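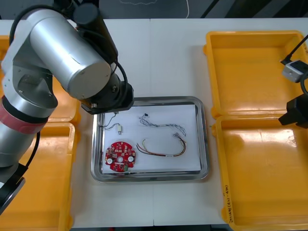
30th July

Gripper comparison, sorting cell, tray to bins. Left arm stays on the Storau fingers. Right arm ran the Rultell fingers this morning and the Misteck ones after lunch. Same controller for both, same speed limit, same four part types: the round red board, the short dark wire assembly, the blue/white/gray twisted harness and the red/yellow/black harness.

Settings: closing time 300 ms, approach height 50 mm over the paper. Fiachra wanted the approach lower. Tried it for a few cycles and went back, the fingertips started dragging the paper.

Board: all three sets pick it up. Storau is the best of them if it takes the board across the outside. The notches in the edge matter more than I expected. If one fingertip lands in a notch and the other lands on a high spot, the board turns a little as it closes and arrives in the bin at an angle. Going in through the center hole with the Rultell tips works but needs a better position than the wrist camera gives us right now.

Twisted harness: easy for everybody when gripped near the middle. Gripping on the white section partway along is worse, it slides. Moved the grasp point toward the black connector end and that was fine.

Red/yellow/black harness: Rultell dropped it more than the other two. It hangs down on both sides after the lift and one end catches the tray rim on the way out. Raised the exit path, no more catching. Should be done for all parts, will ask Azadeh to put it in the shared config.

Short wire assembly: bad with everything. Thin dark wires, and the camera finds the white connector but not much else. When the part lies close to the rim the reflection off the steel gives false edges – same trouble we had in December with the other tray. Fresh paper helps a bit. A bigger sheet that covers the steel border would help more. Azadeh thinks matte tape on the border is enough.

Shahbazi driver: lost the right gripper twice, both times after a finger change. Power cycling the tool brought it back. Not looked into yet.

Logged 600 picks in total, files are in the usual folder. Misteck fingers are off the arm again, pads are already showing wear at the tips.

Next: tape on the rim, then repeat the short wire assembly only, Storau against Misteck. Fiachra is cutting narrower pads for the Storau set.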